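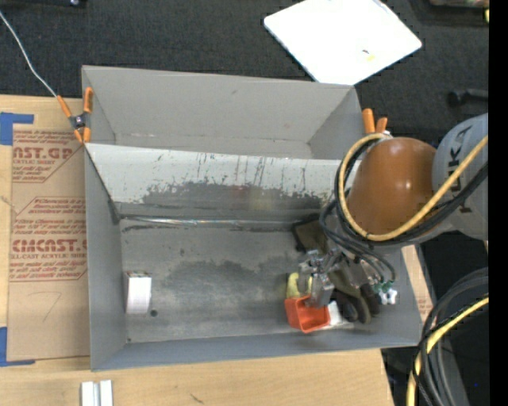
Bin-Picking Starter Package from Gristance: Now Open for Orders

Last updated: 2024-12-04

Gristance is pleased to announce that its bin-picking starter package is available to members of the Tatolico equipment program. The package is intended for small plants and teaching laboratories that already own an industrial arm and wish to add picking from a bin of mixed items. It was first shown to members in July, and the version now on offer includes several changes requested at that time.

Each package contains a two-finger metal gripper, mounting brackets, a hose and cable set, the Banda control software, and a printed setup manual. The arm itself is not included. The gripper has been tested by our office on a KUKA arm, and an adapter plate for other makes may be ordered separately. Members should confirm the bolt pattern of their arm before placing an order.

The office evaluated the package over 70 hours of operation. Items were placed in a two-compartment sheet-metal bin held at its side edges with ordinary clamps, and the set was mixed on purpose: an open plastic container, small boxes, and soft goods such as fabric. Of 600 attempted picks, 444 were completed without help from an operator. Rigid items gave the best results. Fabric remained the most difficult, particularly when it lay beneath something else, and items resting close to a wall of the bin often required a second approach.

Evaluators also noted that cable routing deserves more attention than the manual gives it. The hoses need enough slack for the wrist to turn when the gripper is low in the bin, but a loop that is too generous may catch on the rim. Gristance has agreed to add a page on this subject to the next printing. The section on software installation was found to be clear and complete.

Support is provided by Marinho, which will answer written requests from program members for the first year. On-site installation is available at additional cost and should be requested with the order — it cannot be added afterward under the current terms. Replacement fingers are stocked and may be bought singly. The manufacturer rates one pair for 1000 hours of use; our evaluation was too short to confirm that figure.

Members who wish to borrow the evaluation set before ordering may apply to the program office. Loans are granted in the order received, and the borrower is responsible for return shipping.

3 comments | 12 shares

You are receiving the Tatolico newsletter as a registered member. Manage your subscription or unsubscribe at any time.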